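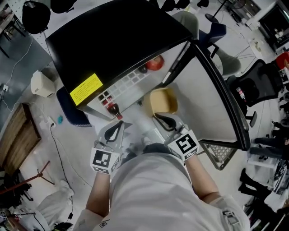
What We Eat Between Lessons: A Study of Snacking at Honbridge

Project report by Frauke Kohlhase

Why I chose this subject

When we were asked to pick something from everyday life and look at it properly, I spent nearly two weeks going round in circles. I thought about bus timetables, then about sleep, and then one morning I was standing in the queue at the kiosk behind a boy buying two iced buns and a fizzy drink at twenty to nine, and I realised I had my subject right in front of me. I have always been fond of snacks (my grandmother would say too fond), and I wanted to know what people at our college really eat between breakfast and lunch, and whether having fruit close at hand makes any difference to what they choose.

Honbridge is a fairly spread-out college. The main building has the canteen, which does not open until noon, and the kiosk, which opens at 8.30 and is run by Oltmanns, the bakery from the town. The science block is on the far side of the playing field, and anyone with a lesson there has hardly enough time in the morning break to walk to the kiosk and back. This turned out to matter much more than I had expected, and I will come back to it.

What I wanted to find out

My main question was a simple one: if a piece of fruit is nearer than a bun, do people take the fruit? Alongside that I wanted to know how many students had eaten breakfast, what they drank in the morning, and how much they were willing to spend. I guessed beforehand that price would be the most important thing. I had written this guess down in my notebook, so I cannot pretend otherwise now.

How I went about it

The college has 934 students on the roll. I could not possibly speak to all of them, so I made a paper questionnaire with eight questions and left copies in the tutor rooms. I got 138 back that were filled in well enough to use. Some of the others had only the first page done, and a few had drawings on them, some of them rather good, but I had to leave them out.

For the second part I put a fruit bowl in the entrance hall of the science block during morning break for three weeks, with apples, pears and small bananas at the same price as at the kiosk. The money went into a tin. I bought the fruit from the market in Stustumville, where my aunt lives, and had a budget of 60 pounds, which the college kindly gave me from the project fund. I wrote down each evening what was left in the bowl and what was in the tin.

I also kept a food diary of my own for the whole time. I had thought this would be easy. It is surprisingly hard to write down a biscuit when you did not mean to eat it!

What the questionnaires said

The answer that surprised me most was about breakfast. Plenty of people said they ate nothing at home but did not think of themselves as skipping breakfast, as they bought something from Oltmanns on the way in and counted that. I had not left room for this in my questions and had to sort the answers by hand, reading the notes in the margins. If I were to do it again I would ask "When do you first eat?" and leave the word breakfast out altogether.

On drinks, tea and hot chocolate came up again and again, with water a good way behind. Several people wrote that they would drink more water if the fountain by the gym were mended. I have passed this on to the office.

Price did come up, but less than I had thought. The words people used most were "quick" and "near". One person wrote, "I would eat a carrot if it was on my way," and I found that so useful that I pinned it above my desk.

What happened with the fruit bowl

The first week was slow. People walked past and looked at the bowl as though it belonged to someone. I then added a card saying "Please help yourself and pay what the card says", and things picked up straight away. By the third week the bowl was nearly always empty by the end of break, and I had to bring a second bag.

Apples went best, and the red ones went before the green ones. Bananas did well early in the week but poorly once they had spots. Pears were a disappointment – I like them very much myself, and I think I let that guide my shopping more than I should have. The tin was a little short on two occasions and a little over on one.

What I did not manage

I never found out whether the people who took fruit also bought a bun later on. It would have meant following them about, and I did not feel right doing that. The lady at the kiosk told me she had not noticed any change in her trade, but she was very busy and I do not want to lean too heavily on it.

I had also planned to use Prameo, the program we learned in the spring, to make my charts. In the end I drew most of them on squared paper, as I kept losing my columns. They are in the folder at the back, along with the questionnaire and my diary pages.

What I think now

My guess about price was mostly wrong, at least among the people who answered me. Distance and time seem to matter more, especially for those in the science block. A bowl of fruit in the right place got eaten, and I would like to see one kept there next year. I have asked whether the bowl may stay, and I am waiting to hear.

My thanks go to my tutor group for handing out the questionnaires, to my aunt for carrying far too many pears, and to everyone who filled in all eight questions, drawings or no drawings.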